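Nikitine Wargames Workshop
Workshop notebook, terrain and figures bench
2024-04-30
Entry by Yolandi Le Roux

Purpose of entry

To record progress on the river crossing table for the Nokon show, and to set out what remains before the boards are signed off for transport. Colleagues on the figures bench should read the varnish section before handling any of the painted stands.

Boards

The four main boards are now sealed on all edges. The warp noted in February on the north bank board has been taken out by screwing a batten across the underside and leaving the board under weight. It lies level against its neighbour along most of the join, with a slight step at the road end. I have filled the step and shall sand it once the filler has gone off. If it shows after painting, a hedge section will be placed over it.

The river was poured in Votent clear resin, in two layers, tinted with a little olive and brown ink. The first layer is satisfactory. The second crept up the bank near the ford and has left a raised lip of the kind we had on the marsh boards. It can be trimmed with a sharp blade while the resin is still slightly soft, and this was done on the south side. The north side was left too long and will need to be dulled with matt varnish and covered with reeds.

For future tables I would recommend a thinner second pour, and masking tape along the whole bank rather than at the board ends alone. 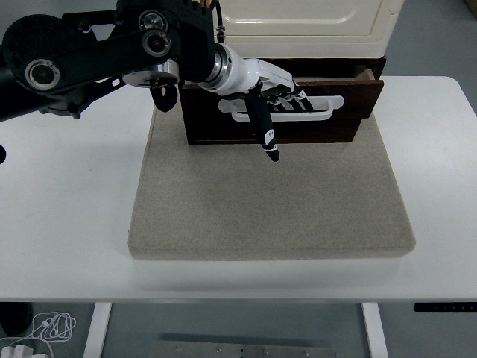

Figures

Nkosi has finished the infantry for the defending brigade. All are on 40 mm square bases, textured with the sand and filler mix used on the boards, so that the ground colour agrees. The attacking force is behind. Thirteen stands are painted but not based, and the limbers have been undercoated only.

It was agreed that the remaining cavalry would be painted to a plainer standard: base coat, wash, one highlight. At table distance the difference is small, and the time is better spent on flags and officers.

Varnish

The test pieces sprayed last week came out frosted. Two causes were considered, namely damp air in the spray area and an old can. A second test from a new can, sprayed in the same place, also frosted a little on the darker coats, so the air is the more likely fault. Until further notice, painted stands are to be varnished by brush, with gloss first and matt over it. The frosted pieces may be recovered with a thin coat of gloss – please do not strip them.

Bench temperature when the gloss was applied was 20 degrees. It was touch dry by the end of the afternoon, but the matt coat was held over until the following morning.
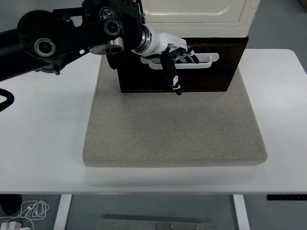 Dark brown cabinet on the white table.

Rules trial

A short trial of the scenario was played on the unfinished boards with counters in place of the missing units. The ford proved too easy to take. Crossing it now costs a full move, and the defender may place one battery on the mill hill before play begins. The evening turn was not reached, so the victory conditions remain untested. Nkosi holds the marked copy of the rules sheet.

Outstanding

North bank: fill, sand and repaint the join.
Ford: reeds along the raised lip.
Attacking force: basing, then varnish by brush.
Bridge: parapet still to be glued. The spare piece is too short by nearly 13 mm and a new one must be cut.
Transport: board crates to be measured again, as the mill hill has grown taller since they were made.

Y. Le Roux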